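Sinda Round Table set - notes before you use it
Maintained by Bethel Woldegiorgis
Last revised 21/02/2019

What's in the folder

Pictures and short text notes about small things on a round table: what was put down, what was picked up, and what else was sharing the surface. There are 1,886 pictures, each with one note. The project page used to say "a complete record of everyday table use". I asked for that line to come down. The set covers one kind of furniture and one sort of habit, and I don't think that amounts to everyday anything.

I took it over from the Weldu folder in January and have been cleaning it up since. My view is that it's useful for a few modest jobs and oversold for the rest.

The table

The label on every file says "round table, white". I don't trust the colour. In some views the top is plainly light wood with a fine grain, and in others it comes out smooth, white and a little glossy. If your work depends on colour or surface finish, check each picture yourself and leave the label alone. The shape label has held up fine.
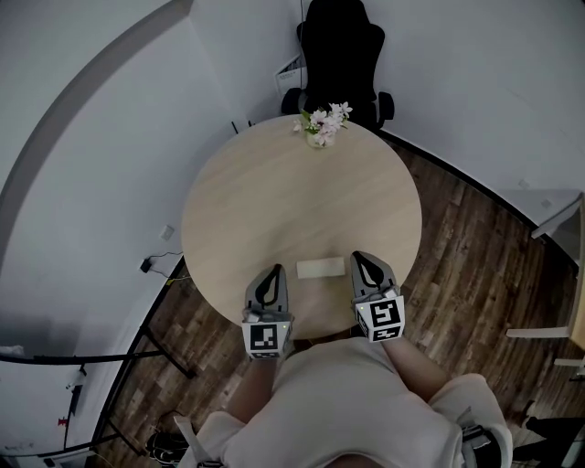 Flowers at the far side, small flat white object near the front.

Two fields deserve some suspicion in views like this one. The first is "item". The flat white thing was entered as "paper", and I changed it to "flat white object, unsure". It could be a sheet, a pack of tissues or a thin block, and I can't settle it by squinting. The second is "clutter", where the flowers were scored the same as rubbish. A short glass of pink and white blossoms is a decoration to most people, and it's also something you'd rather not knock over. I've moved flowers into their own group.

The black office chair beyond the table isn't labelled at all. The old rule was that only things on the tabletop count. I kept the rule, grudgingly, so don't use this set to train anything on chairs.

Glasses and other thin things

Eyeglasses are the weakest group. Wire frames are mostly gaps, and the outlines drawn around them take in a lot of bare tabletop. The older notes also guess freely: "reading glasses", "sunglasses", "spare pair". You can't get any of that from a thin frame and two round lenses. I've cut those notes back to "eyeglasses" and added the lens shape where it shows.

There is a separate field called "on table", yes or no. Glasses held above the surface were often marked yes, I suppose out of habit. I've fixed the ones I found - held up is no, even if the tips are nearly touching.
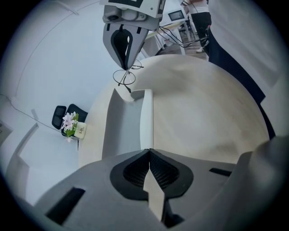 Fields

file - name of the picture, unchanged from the Weldu folder
item - plain word for the main small object, with "unsure" added where needed
on table - yes, no or can't tell
decor - flowers, vases and the like
note - one sentence, written by a person, of varying quality

Known problems

Spelling is mixed. Search for both "grey" and "gray", and for "colour" with and without the u.

Only the first 1,000 notes have been read by a second person. Where the two readers disagreed I kept both answers, split by a slash.

The Ekier copy still has the old "clutter" scores. Please don't merge it with this one.

The Hustum write-up says 7 item groups. I count eyeglasses twice in that list, under two names, so treat their table of results with care.

Corrections

Send the file name and the wording you'd prefer to Bethel. If you're not sure what an object is, "unsure" is an acceptable correction.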